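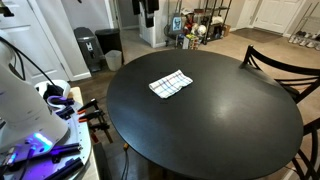 Tea towels, and why I've gone off the fluffy ones

I've been meaning to write about dish towels for months, and then June arrived with all its strawberries and I finally had to sort out the kitchen drawer. I own far too many. Most of them came as presents, a few came home from vacations (the one from Rostonness has a map on it and has never dried a single plate), and the fluffy ones I bought myself, which was silly of me. They feel lovely in the store and then they leave lint all over your wine glasses!

So now I'm back on plain flat cotton, the thin kind my grandmother had, with a check or a stripe. I got 3 from Urkiten in the spring and they've been through the wash every week. They were stiff as cardboard to begin with. Wash them hot a couple of times before you judge them – and please skip the fabric softener, it coats the cotton and the water just slides around.

A reader asked about linen. I love it, but I'm too lazy to iron, and linen that has been balled up in a drawer looks like a road map. If you do iron, Ochoa has a half-linen blend that I keep picking up and putting back down again.

For berry stains I stretch the cloth over a bowl and pour boiling water through from high up. It works better on fresh stains than old ones, and you'll want to stand back a bit. Coffee I've more or less given up on.

The old fluffy ones are now in the garage, where they're very good at wiping down bikes. Next month I'm getting into aprons, and I have a lot to say about pockets.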